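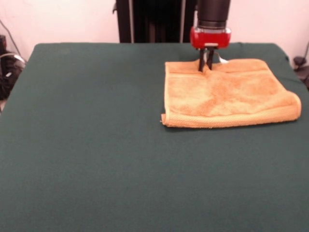 Re: [cloth-manip] Edge grasps, second round
From: Edem Dankwa
Date: 2019-03-02

Åsmund Dahlgren wrote:
> The Keskinen baseline picks the highest point of the cloth and
> hopes. Do you have numbers for edge-first on towels yet?

We do. Out of 429 tries, edge-first missed the grasp on 20. The baseline missed three times as many, so hoping has now been measured.

Most of our misses are double layers. On a folded towel the far edge looks the same to the planner whether it is one layer or two – and it always guesses with great confidence. Closing the fingers more slowly helped a little. Lowering them another 2 mm helped more, and cost us a fingertip.

I'll send the logs once Moretti has renamed the files to something a person can read.

Edem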